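更新于 May 之后的版本会把旧答复直接覆盖掉，想对照的人请自己留底。

# 黄盒、钢盘和那张白桌：常见疑问

总有人来问同样的事，也总有人拿着厂家样册来劝我们换一套“更科学的”。两类问题都收在一起答了。语气不太客气的地方，多半是同一个建议听到第五遍时写的。

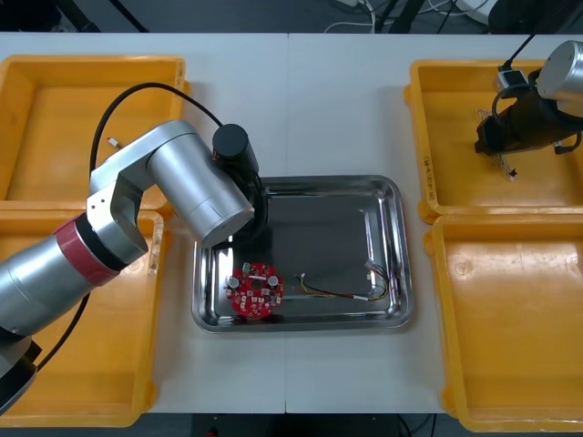
**Jonik 维修部 · 拆件分拣小组**

适用范围：小件电路板、线束、接头以及拆下来的零碎。大机箱、屏幕、电池不归这张桌子，请不要往上放。

## 一、摆放

### 为什么钢盘在中间，黄盒在两边？

没有什么理论。待分的东西放中间，分好的往两边去，路最短。有人给我们发过一份讲“黄金动线”的幻灯片，看完只记住了配色。试过把钢盘放到靠身体的一侧，黄盒一字排在远处，结果远处的盒子总被冷落，拿不准的东西全堆进最近那一只。改成左右各两只以后，偏心的毛病轻了，没有根治。

如果您的桌子窄，放不下左右两列，那就别硬学。把盒子叠着放、斜着放的，我们都见过，没见过哪一种能坚持一个月。

### 四只盒子够用吗？分得细一点不是更好？

分得细，看着好。做起来就是每拿一件都要停下来想：它算“小板”还是“带线小板”？接头上留着一截线，归接头还是归线？类别越多，这种停顿越多，最后总会生出一只叫“其他”的盒子，装得比哪只都满。

目前的四类是：电路板、线束、接头和小零件、待定。粗得让一些人难受。粗分之后真有必要再细分的，拿到另一张桌子上去做，别在第一道工序里逞强。

曾经有一份方案要我们分八类，理由是下游会感谢我们。问了下游，下游说他们收到以后反正要重新倒出来看一遍。方案后来没有人再提。

### 桌面中间有一道接缝，要紧吗？

桌面是两块板拼的，缝很细，平时不碍事。碍事的是把缝当成对齐线。新来的人喜欢让钢盘的中线对着缝，觉得这样才正；桌子挪过一次，板子稍稍错开，整套摆法跟着歪，还振振有词。要对齐就对桌边。

螺丝会不会卡进缝里？小垫圈立起来的时候有可能。在缝上贴胶带的办法也有人推荐过，我们不推荐：胶带边卷起来以后，粘住的东西比缝里卡住的多。

### 盒子一定要黄色吗？

不一定。当初买黄的，理由是“醒目”。我对这个理由一直有保留，四只一样的颜色摆在一起，醒目归醒目，分不出谁是谁。好处倒有一个：深色的小零件掉进去容易看见。反过来，黄线和浅色小件掉进去就没那么容易了。

有人主张四种颜色四个类别。听着合理，直到坏了一只而那个颜色断货。我们现在宁可盒子全一样，坏了随便补，类别写在字上。

## 二、写字和标签

### 为什么还在手写？

因为手写的一直在用，别的都没用下去。标签机借来过，打了一批漂亮的条子，贴在盒沿上，擦洗之后边角翘起来，接着就被手指一点点抠掉。盒沿是外翻的弧面，平整的标签贴上去本来就勉强。

油性笔直接写，丑，磨淡了再描一遍。写在沿上还是内壁上都行，朝向以站在桌边的人能认出来为准。竖着写的那几只，站在侧面的人看着顺，站在正面的人要歪头，这一点有人投诉过，投诉成立，下次重写时再改。

### 编号里的字母和数字有什么规律？

规律在写的人脑子里，问题就在这儿。最早的一批编号用了括号和短横，写得快的时候，零和字母 O 分不清，括号和 C 也分不清。盒子少，靠位置还认得；一旦收走清洗再摆回来，就得靠猜。

往后的新编号按下面几条来，旧的描淡了再换，不必专门返工：

- 只用一个字母加一个数字
- 不用字母 O、I、S
- 不用括号
- 同一只盒子只写一处；写两处迟早会写成两个不同的号

### 能不能上二维码？

可以，前提是有人愿意每分一件就举起手机扫一次。试用期里扫码率好看了三天。推销的一方说这是“习惯养成问题”，我看是四只盒子的事用不着扫码。等哪天盒子多到一眼看不完，再谈。

## 三、钢盘

### 中间那只为什么用不锈钢，不用同样的黄盒？

先得承认，第一只钢盘是现成的，没有经过选型。用下来有两点还站得住：剪下来的线头和板子的尖角划不坏它；沿宽而斜，散件往边上一推就滑回盘底。

站不住的理由也说一下。“不锈钢更专业”，不成立，它更像食堂里的东西。“不锈钢干净”，也不成立，擦了才干净，而且不擦的时候比塑料更显脏。

### 反光太厉害，看不清小零件怎么办？

这是真缺点。顶灯正好在头上时，盘底和黄盒的底都会亮成一片，小件落在亮斑里很难找。能做的事不多：

1. 先把盘子挪开一点，别急着买灯。换个角度，亮斑就跑了。
2. 要加灯就从侧面加，低一点。
3. 垫布可以，用不掉毛的，颜色选深灰。白布和顶灯凑在一起，刺眼程度不输钢面。

网上有人说把盘底磨砂就好。我们磨过一只，磨痕里藏灰，擦不出来，最后拿去接水了。

### 金属盘会不会损坏电路板？

会不会，看板子的状态。带电的板子、带电池的板子，一律不许进钢盘，没有商量。拆下来的板子上如果立着像电容一样的圆柱件，在确认放过电之前也按带电处理。盘底是导体，背面的焊点一排压上去，后果自己想。

至于静电，流传着两种说法，一种说金属盘能防静电，另一种说金属盘专招静电，说的人都很肯定。比较稳妥的讲法是：一只没有接地的盘子放在绝缘桌面上，谈不上防护；人身上带着电去碰一块放在金属上的板子，放电可能更猛。还要再用的板子，请到有接地垫的工位处理。本桌默认经手的都是要拆散或者送检的件，这句话写在这里，免得以后有人说没讲过。

## 四、分拣时最常吵的几件事

### 板子和线束缠在一起，先拿哪个？

先拿住接头。不要拽线，尤其不要捏住一把线往上提，指望板子自己掉下来。板子上的小接头比线脆，焊盘比小接头更脆。能拔就捏着壳拔，拔不动就放着，连板带线一起进“待定”。

有人教“轻轻左右晃一晃就松了”。对某些接头成立，对带卡扣的不成立，晃到最后是卡扣断了，再得出结论说这种接头质量差。

### 线束要不要理直、按颜色分开？

不要。拧在一起的几色线是一束，拆成单根就没人知道原来怎么配的了。松松绕一圈，能放平就行。绕得太紧会在接头根部折出硬弯。

按颜色分更没有必要。红的未必是正，黑的未必是负，这种事靠颜色猜，迟早猜错一回。请测，别猜。

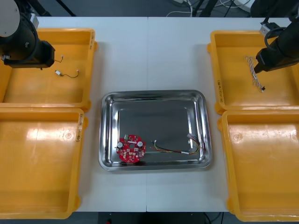 有条留言不同意上面的说法：线束不理，到了下一道还是得有人理，你们省下的时间都算在别人头上。我们这边每天收到一盒打了结的线，解结比测线还费工夫。至少把接头那端朝同一个方向放，要求不高吧？

这条意见收下一半。“接头朝同一侧”加进做法里，从下一版起执行。另一半不收：线到手时就拧着，解开要费的工夫在哪一道都一样，放在第一道会把后面所有东西一起拖住。另外想请留言的朋友给个数，打结的占多少，单是“每天一盒”没法判断。

### 形状不规则的板子，比如中间开孔的圆板，算哪一类？

算电路板。形状不是分类依据，颜色也不是。曾有人提议单设“圆板”一类，理由是叠起来好看。圆板中间的孔很招人，总有人想用扎带或者铁丝把它们穿成一串。不许穿。板面上有元件，串起来就互相磨。

平放，元件面朝上，不叠。盒子放不下了就送走一批，不要用叠放来拖延。

### 认不出来的小圆柱、小接头怎么办？

进“待定”。不认识不丢人，装认识比较麻烦。每周清“待定”时，三个人看过都说不出是什么的，连同来源一起登记，再决定去处。

单独一小件躺在一只大盒里，看着浪费地方，常有人顺手把它并到隔壁去“凑一凑”。请不要凑。我们为找一个被凑走的接头翻过整整一箱。

### 一次往钢盘里放多少合适？

盘底还看得见，就还行。倒满一盘再慢慢挑，是最常见也最没道理的做法：上面的压着下面的，挑一件带起三件。一块板加一束线，慢是慢一点，错得少。有人不信，说自己眼快，欢迎用登记簿上的返工记录来证明。

## 五、清洁和损耗

### 怎么洗？

黄盒用温水加一点中性洗涤剂，软布擦，晾干。钢盘用干布先扫掉碎屑，再湿擦，再擦干。不要把碎屑冲进水池。

别用酒精去擦黄盒上有字的地方，油性笔会掉得一干二净。这件事每来一批新人就发生一次。

### 盒底那个圆形的小印子是坏了吗？

不是坏了，是成型时留下的。不少人来报修，以为是烫的。盒底的细划痕也不用报。要换的是这几种：盒沿开裂、底面鼓起放不平、有擦不掉的油。

### 一套要花多少钱？

我们给整张台子的置办上限是 2000 元，含盒子、钢盘、垫布和一盏侧灯，不含桌子。Stellen 来报过一套“整体解决方案”，带轨道、带挂架、带配套推车，超了上限不说，推车还过不了我们的门。Tănase 的散件便宜，可沿口的弧度每批都不太一样，摞起来会晃。两家都没有选定，现在是哪家有合适的就补哪家。

如果有人告诉您换一套盒子就能让效率翻倍，请他先说清楚效率怎么量的。

### 多久收一次台？

连续分拣 45 分钟停一次，把钢盘清空，眼睛也歇一歇。有人嫌勤，说打断节奏。节奏我没有量过，隔久了不停，板子进线束盒的次数是会多起来的，登记簿上翻得到。

收工时钢盘必须空。黄盒可以不空，但“待定”那只要盖上。

## 六、零散的

### 分好的东西去哪儿？

电路板和线束交给 Odport 的收件点，按盒交接，当面看过再签。接头和小零件留在本部门备用架上。备用架什么都收、什么都找不到，那是另一页的问题，本页不负责。

### 可以把这套办法照搬到自家工作台吗？

可以搬四只盒子和一只浅盘的思路，别搬规矩。家里一个人用，编号都可以省。也不必买一样的，饼干盒能用就用。唯一建议照搬的是钢盘不进带电件这一条，家里没有第二个人在旁边看着，更该小心。

### 为什么这一页老是在说“没有用”“不成立”？

因为收到的建议里，试过的少，转来的多。凡是带着记录来的，我们都认真看过，“接头朝同一侧”就是这么收进来的。要提意见，请写清楚试了多久、分的是什么件、错了几次，投到分拣台旁的登记簿里。只写“建议优化”的，看过即销。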